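**Thin dark panels: store upright or flat?**

**mjadiv_bench:** I have 216 Plament panels to put away. Flat stacks of some 500 g each, or on edge in a slotted rack?

**tolk44:** Flat, with paper between. On edge they bow over a summer.

**Johanna Lanz:** Disagree. Mine have been on edge since August, slots 103 mm deep, no bow I can measure. Flat stacks scuff the gloss when you pull one from the middle.

**tolk44:** Depends on the slot width. Too wide and they lean.

**Johanna Lanz:** Agreed on width. Check the long edge under a lamp before racking. Chips show there first.
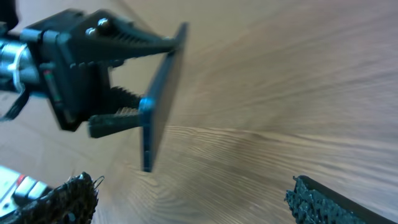 *Panel nearly edge-on over light wood, bluish sheen along the long edge.*

**mjadiv_bench:** OK, rack it is. Is felt in the slots worth it?

**tolk44:** Felt holds grit. Leave it bare.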